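Speaker notes - "Two Hands, Two Jaws, One Shoe Rack"
Duarte Rocha
October 13, 2023
Last updated: the night before the talk, after Madalena's comments

Opening (keep it short)

Say hello, thank the Itonport people for the room. Get straight to the question: if you give a person two hand-held grippers and ask them to tidy up some shoes, how much does the shape of the jaws matter? I went in thinking "a little." I came out wanting to talk about nothing else for months!

Quick show of hands: who has used a hand-held gripper? Who has used two at once? (If most people have, skip the bit on cables and go straight to the jaws.)

What we compared

Two jaw designs on the same black body. The Lozano jaws are the long, slim ones we had been using since the start. The Mumness jaws are the claw-like, angular ones Madalena Lobo drew up in July. Same trigger, same cable, same mount on top, so swapping takes a couple of screws and you can feel the difference right away.

We ran 600 trials in all, split evenly between the two designs, with 9 people taking turns. Say clearly that these are our own numbers from our own bench at Vekasside, and that the people were all lab members who already knew the tools. Someone will ask about beginners. We don't have beginners yet. I would love to.

Why shoes

I know, I know - everyone does blocks and cups. Shoes are great, though. A sneaker is stiff at the sole, soft at the collar, and has laces that get into everything. It's heavy at one end in a way you only notice once you're holding it by the other. A slipper is a different animal again: smooth, closed at the front, not much to grab except the opening. And a rack gives you a real target, with rails to bump into and another shelf in the way if you come in low.

Pause on the slide and let people look before talking. The part I care about is the approach to the sneaker on its side: the right gripper is reaching for the heel, and the left one is empty and waiting.

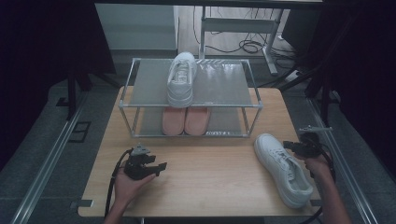
Going for the heel

This is the grasp that split the two designs. With the slim jaws, people came at the heel straight on, pinched, and then the shoe swung around the pinch like a gate. Lots of regrasping. With the claw jaws they could hook one side inside the collar and turn the whole shoe upright with the wrist. Do the motion with my hand here, it helps.

Number to give: 103 trials with the slim jaws needed at least one regrasp. Don't read out the full table, it's in the handout. The slim jaws were still better on the slippers, and I want to be fair about that. The claw tips are wide, and when two slippers sit side by side, getting a tip between them is fiddly. Madalena has a narrower tip on paper and I can't wait to try it.

The other hand

Spend real time here, this is my favorite part. People hardly ever used the left gripper to lift. They used it to steady a rail, nudge a toe, or just hover close by in case the shoe slipped. When I asked them to do the job one-handed, they got slower and a bit grumpy. So if you are comparing grippers for two arms, please test them as a pair - a jaw that is poor at lifting can still be lovely at nudging.

Cables

Run them down past the wrist and leave slack. Our first routing pulled on the gripper every time somebody reached for the upper shelf, and I blamed the jaws for it for two weeks. (Pause for sympathy.)

If there's time

Pass both sets of jaws around the room. Ask for them back! Then questions. Madalena will take anything on the geometry, I'll take the rest.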